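“以前的东西耐用”，这句话经得起查吗

我去找巴伊芭·阿沃京什（Baiba Avotiņš）之前，心里已经有一个判断：一个修了大半辈子家电的人，多半会告诉我现在的东西都是故意造坏的，厂家心黑，年轻人不爱惜，老一辈的冰箱能传三代。这样的文章我读过很多，自己年轻时也写过一篇，现在不太愿意再翻出来。

她的铺子在科克尔（Korkell）旧货市场后面的一条坡路上，门脸很窄，进去要侧身绕过一台拆了后盖的洗衣机。约的是2020年7月18日上午，她迟到了，说是去给人送一台修好的吸尘器，那家人住顶楼，没有电梯。她倒了两杯很浓的茶，把其中一杯推给我，然后问：“你是不是也要问我计划报废的事？”

我说是。

“那你先告诉我，你信不信。”

我说我半信半疑。她说半信半疑最没用，要么去查，要么别说。

这就是那天谈话的基调。我们坐了将近一个上午，中间有人进来取东西，有人进来问价，还有一个男人进来只是想借卷尺。我把谈话整理在下面，顺序有调整，她的原话尽量不动。有些地方我不同意她，也照样写出来。

从一本账说起

她有一本账，严格说是一摞硬皮本，最早的几本封面已经用胶带缠过。每收一件东西，她记一行：什么机器，客人说哪里坏，她查出来哪里坏，换了什么，收了多少钱，有没有再送回来。到六月底为止，一共2,504行。

我承认，看到这摞本子的时候我有点动心。写这类题目的人最缺的就是数字，满世界都是“我外婆那台缝纫机”，很少有人拿得出一行一行的记录。可是坐下来一想，问题马上就来了：会送到她这里来的，都是坏了的东西，而且是主人觉得值得修的东西。没坏的不会来，坏得太彻底的不会来，太便宜的也不会来。拿这样一本账去推断所有家电的寿命，就好比站在医院门口统计全城人的健康。

我把这话说给她听，以为她会不高兴。她没有，只是把茶杯挪开，腾出地方翻本子。

“你说得对，所以我从来不拿它讲寿命。”她说，“寿命我不知道。我只知道送来的东西坏在哪里。别人来问我，老机器是不是能用三十年，我说能用三十年的那台你看见了，用三年就扔掉的那台你没看见，它早就在垃圾场里了，没人给它写文章。”

这个道理统计学上有名字，叫幸存者偏差。她不用这个词，她说的是“剩下来的爱说话”。

我问她，那么账本里有没有什么是她自己也没想到的。她翻到一本的末页，那里用铅笔写着一个数：282。

“这是没毛病的。”

没毛病是什么意思？

“就是没毛病。送来的时候说坏了，我插上电，好的。洗衣机不脱水，因为脚没放平。熨斗不热，因为拨到了最低那一档。吸尘器没劲，袋子满了，满得像枕头一样。我都记下来，写‘无’。”

2,504行里有282行写着“无”。按她的说法，这些人如果没有先走到她这里，有一部分就会直接去买新的，然后逢人便讲：你看，现在的东西，才用了没多久就坏了。

我追问她怎么知道那些人会去买新的。她想了想，说：“我不知道。我猜的。有的人进门就跟我讲，修不好就换。”

那就是猜的，我在笔记本上这么写了。她伸头看见，说写得对。

说明书，以及谁该读它

谈到“没毛病”的那些，我忍不住替用户说几句。机器是给人用的，如果十个人里有一个弄不清它到底坏没坏，能全怪人吗？

巴伊芭的回答比我料想的要硬。

“我不怪人，我也不怪机器。我怪那种写法。你看过说明书没有？前面十页告诉你不要把它放进浴缸，不要让小孩钻进去，不要用湿手。到了真正有用的那一页，字小得像蚂蚁，还夹在两种你不会读的语言中间。”

她认为这些警告主要是写给律师看的。我问她有什么根据，她说没有根据，但是她读过的说明书比大多数人多。我又问，如果警告真的救过人呢？她耸耸肩：“那就留着。可是把脚垫怎么调，也写大一点。”

这里我要插一句自己的看法。把说明书写得更好，几乎是每个谈家电的人都会提的建议，提了几十年，仍然不怎么见效。我怀疑大多数人无论如何都不会读。我自己就不读。家里的烤箱有一个旋钮，上面的符号我至今不认识，搬进来那年我就决定不去碰它，相安无事。巴伊芭听完笑了很久，说那一档多半是只开底火，烤派皮用的。

她随后讲起一位住在伊尔伍德（Illwood）的老客人。那位老太太每买一件电器，就把说明书从头抄一遍，抄在练习本上，字很大，只抄她用得着的部分。巴伊芭见过其中一本，说比原版好懂得多。

“有一次她拿着本子来找我，说第四步做不出来。我看了看，是原版写错了。”

我问厂家后来改了没有。

“我怎么知道？我给他们写了信，没有回音。”

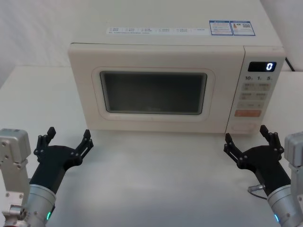

我们接着谈延长保修。这是我原本最想问的题目，因为在我看来，它比“计划报废”要实在得多：有合同，有价钱，有白纸黑字的除外条款，是可以拿出来一条一条对的。

博斯曼（Bosman）在科克尔的分店离她的铺子走路只要一小会儿。那家店卖家电，结账的时候店员会问你要不要加一份延保。巴伊芭说，她的客人里买了延保、又没用上的，常常把单子带来给她看，想知道自己是不是上当了。

“我就一条一条念给他们听。”她说，“人为损坏，不保。正常磨损，不保。电压不稳，不保。家用以外的用途，不保。附件，不保。密封圈算附件。念到后面，客人自己就笑了。”

我说，这是不是有点不公平？保险总归有除外条款，房屋保险也一样。大多数人买了房屋保险也没用上，没人说那是骗局。

她承认这一点有道理，但是她认为两者有一个区别。房子烧了，你赔不起；烤面包机坏了，你赔得起。为一件赔得起的东西买保险，本来就不划算，除非那个东西坏得特别勤。而如果店家知道它坏得特别勤，这份保险就不会卖得那么便宜。

“所以要么它不常坏，你白花钱；要么它常坏，那他们为什么把它摆在架子上？”

这个二选一听上去很漂亮，我却不太放心。我对她说，也许有人就是花钱买个安心，明知不划算也愿意。我母亲就是这样的人，她给每一样东西都买延保，一次也没有用过，她觉得很值，因为她晚上睡得着。你不能说她算错了，她算的是另一笔账。

巴伊芭沉默了一会儿，说：“那她应该把这笔钱放在一个罐子里。”

“她会把罐子里的钱花掉。”

“那就是罐子的问题了。”

这个话题到此为止，我们谁也没有说服谁。后来我自己想，延保究竟值不值，取决于一个外人根本拿不到的数字，就是同一型号在保修期结束之后头几年里坏掉的比例。店家也许有，厂家肯定有，都不会拿出来。在这个数字公开之前，无论是推销延保的人，还是像她这样劝人别买的人，其实都站在同样松软的地上。

那个型号的事

午前有一件小事，值得单独记下来。

一个年轻人提着一台穆塔内克（Mutaneck）牌的搅拌机进来，说网上讲这个牌子有个通病，里面有个塑料齿轮，用到一定时候必定碎，是厂家故意的，好让你买新的。他已经看过视频，连要换什么都知道，只是自己没有工具。

巴伊芭没有马上答话。她把机器翻过来，拧下底盖，让他自己看。齿轮是塑料的，是碎的。

“你看，”年轻人说，“我说的吧。”

“你拿它打什么？”

他说打冰块，有时候打冻住的水果，从冷冻室拿出来就直接放进去。

她就跟他解释，这个塑料齿轮碎了，马达没有烧。如果换成铁的齿轮，冰块卡住的时候，力气总要找个地方去，那就去马达了。马达比齿轮贵得多。工程师在中间放一个最便宜的零件，让它先坏，这在很多机器里都是正经做法，跟保险丝一个道理。

年轻人听完，说：“那他们为什么不卖这个齿轮？”

她说：“这个问题问得好。”

她从抽屉里翻出一个旧机器上拆下来的，给他装上，收了一点点钱。人走了以后，我问她，她刚才是不是在替厂家说话。

“前一半是，后一半不是。”她说，“零件做得软，我可以接受。做得软又买不到，我就要问了。要是保险丝只能连着整个屋子一起换，你接受吗？”

我觉得整个上午最要紧的就是这几句，尽管她说的时候正低着头找一颗滚到柜子底下的螺丝。通常的争论总是绕着“他们是不是故意让它坏”打转，而动机是没有办法查的。你永远拿不到那份写着“请让它在第三年坏掉”的会议记录，拿到了也多半是伪造的。零件卖不卖，卖多少钱，下单以后几天能到，这些却是任何人花一个下午就能查清楚的。

我回去以后真的查了一下。结果没有我想的那么整齐。有些零件买得到，价钱合理；有些买得到，价钱接近半台新机；有些写着有货，下单以后又说没有。那只齿轮属于最后一种。我不敢从中得出任何关于居心的结论。一家公司的零件仓库管得乱七八糟，和一家公司存心不卖给你，从顾客这一头看过去，是一模一样的。

修理铺也不是圣地

我不想把这篇东西写成又一首修理匠的颂歌，所以有些问题必须问，虽然问的时候茶还是人家的。

我问她，修理铺自己有没有骗人的。

“有。”她答得很快，“多得很。换一根线，说换了一块板。本来没毛病，说有毛病。我刚才讲的那些写‘无’的，换一家铺子，也许每一件都收了钱。”

那么她自己收不收？

她收一笔检查费，不多，没毛病也收。她把价钱写在门边的一块板子上。有客人为此同她吵过，说什么都没修，凭什么收钱。她的回答是，看医生没有查出病，也要付钱的，而且那是好消息。

我问有没有过修坏的。她翻开本子，指给我看，修过之后又送回来的，她都在行末打一个圈。她不肯让我数，说数出来不好看。我觉得这一点倒是应该写明：一本由当事人自己保管、自己填写、不给外人数的账，可信度有多高，读者可以自己掂量。我个人倾向于相信她，理由不过是她没有费力气来说服我，而这个理由并不怎么样，高明的骗子也不费力气。

“还有一件事，你们写文章的人从来不提。”她说，“有的东西就不该修。”

她举了一个例子。一台很老的冰箱，主人爱得不得了，因为是结婚的时候买的。压缩机已经很吃力，门封也老化了，一天到晚在转。她每次都能把它救回来，换一个这个，补一个那个。后来她劝主人别修了，电费加上修理费，早就够买一台新的。主人不肯，换了一家铺子去修。

“他们说我没有感情。”

我问她有没有感情。

“对冰箱没有。”

这就牵涉到那个常见的环保说法：修总比换好。我本来以为修理铺的人一定会赞成，她却说要看是什么东西。整天插着电、又要制冷或者加热的，新的往往省电，用得越久，省下来的越多，总有一天能抵过造一台新机器的消耗。一年只用几次的，比如电钻，旧的修到死也值得。可是那“总有一天”究竟是哪一天，她说她算不出来，她也不信那些算得出来的人。

“他们算的时候，都假定你把旧的扔掉了。可是大家把旧冰箱搬到地下室，接着插电，放啤酒。”

我笑了，因为我有个亲戚正是这样做的。两台冰箱，楼上那台贴着很好看的能效标签。

关于“以前”

谈到后来，总要回到开头那句话。以前的东西是不是更耐用？

我先把自己的看法摆出来。我觉得这句话里混着好几件不同的事。首先是价钱。我父母买第一台洗衣机的时候，攒了很久的工资，买回来以后全家像供菩萨一样供着，每次用完要擦干，盖一块布。如果今天有人肯拿出几个月的工资去买一台洗衣机，他也能买到一台非常结实的，商用的那种，自助洗衣房里天天在转。只是没有人这么做。我们花少得多的钱，买到了一台更省水、更安静、功能更多的机器，然后抱怨它不如那台贵得多的耐用。

其次是记忆。坏掉的东西不占地方，所以我们不记得。我问过我父亲，他记得那台洗衣机用了很多年，“从来没坏过”。我母亲在旁边说，胡说，修过好几回，有一回水漫到了楼下，还去给人家赔了一块地毯。父亲想了想，说那不算坏，那是管子。

巴伊芭听完，点点头，又摇摇头。

“价钱这个，你说得对。但是你把它说得太轻松了。买便宜货的人，有的是图便宜，有的是只买得起便宜的。他每隔几年买一台，加起来比人家那台好的还贵。他知道，他比你我都知道。可是他手里从来没有那一笔钱。”

我无话可说。这个道理并不新鲜，可我刚才那一套讲得顺口，确实把这些人漏掉了。

她又说，还有一点，跟结实不结实没有关系，跟打不打得开有关系。以前的机器，螺丝在外面，一把起子就开。现在好些壳子是卡扣的，或者粘的，你要打开就得弄断点什么。她从工作台底下拖出一个鞋盒，里面全是断掉的塑料卡扣，她说是留着提醒自己手轻一点。

“你说它不耐用，我不同意。里面的东西比以前好，轴承好，漆包线也好，我看得出来。可是外面的壳子在跟我讲：你别进来。”

我问她，会不会也有正当的理由，比如防水，比如安全，比如螺丝要工人一颗一颗拧，卡扣一按就好，价钱就下来了。

“都有。都是正当的。”她说，“十个正当的理由加在一起，我还是进不去。”

我问她自己家里用什么

这种问题总要问，读者爱看。她有点不耐烦，但还是答了。

洗衣机是从旧货市场收的，换过轴承。冰箱是新买的，她在店里站了很久，把每一台的门拉开又关上，听声音。吸尘器有2台，一台用，一台拆零件。烧水壶是侄女送的，她嫌它亮灯，就在灯上贴了一块胶布。熨斗很旧，她说熨斗这个东西没有什么进步可言，重就行。

牌子呢？她不肯说。我再三问，她才说，同一个牌子，这一年的好，下一年的不好，工厂换了，供应商换了，名字还是那个名字。你问她牌子，等于问她哪个姓的人靠得住。

“那么一个普通人站在店里，到底该看什么？”

她给了4条，说得很快，我记下来的是这样：掀开能掀的盖子，看看螺丝是不是看得见；问店员滤网和密封圈单卖不单卖，店员要是听不懂，就当作不单卖；功能挑少的；回家以后把收据用复印机复印一份，因为收据上的字是会褪掉的。

头两条我觉得有用。第三条我存疑，功能少的常常是同系列里最低档的那款，用料也跟着低，省下来的未必只是按钮。我这么说了，她承认有这种情况，说那就挑贵的那一系列里功能少的。我说那种机器往往没有。她说，对，往往没有。

至于第四条，我回家翻了一下抽屉，里面的收据有一半已经成了白纸。

几点没有谈拢的

我问她赞不赞成立法，要求厂家在若干年内供应零件。她赞成，但是不抱什么指望。她的担心是，厂家会照办，把零件定一个天价，从此合法。我则觉得天价总好过没有，至少那是一个可以拿出来骂的数字。

我问她“修理咖啡馆”那一类的活动怎么样，就是大家周末聚在一起互相帮忙修东西。她去过一次，咖啡很好。她认为灯具和收音机可以，带高压电容的东西不该让业余的人碰，有一个人当着她的面把手伸进去，她一巴掌打在他手背上，从此没有再被邀请。

我问她，铺子以后打算怎么办。她说没有打算。有人来问过要不要转让，看中的是门面，想开一家卖手机壳的。她还没有答复。

还有一件事我始终没有弄明白。既然她对自己那本账的用处估计得这么低，既不能证明寿命，也不能证明居心，为什么还要一行一行地记？我问了两次。第一次她说是为了报税，可是报税用不着写“滤袋像枕头”。第二次她正在给人开单子，没有抬头，说：

“你下次把它送回来的时候，我好知道上次是谁弄的。”

来取东西的是一位穿雨靴的女士，取的是一台缝纫机。她付了钱，站在门口问，现在的缝纫机是不是都不如以前了。巴伊芭看了我一眼，对她说，这台是针装反了。

然后她把“无”字写进本子里，收了检查费，那位女士把缝纫机抱走了。我帮她扶了一下门，回来的时候茶已经凉透，我们又谈了一会儿门封该用什么牌号的硅脂，这一段技术性太强，略去不录。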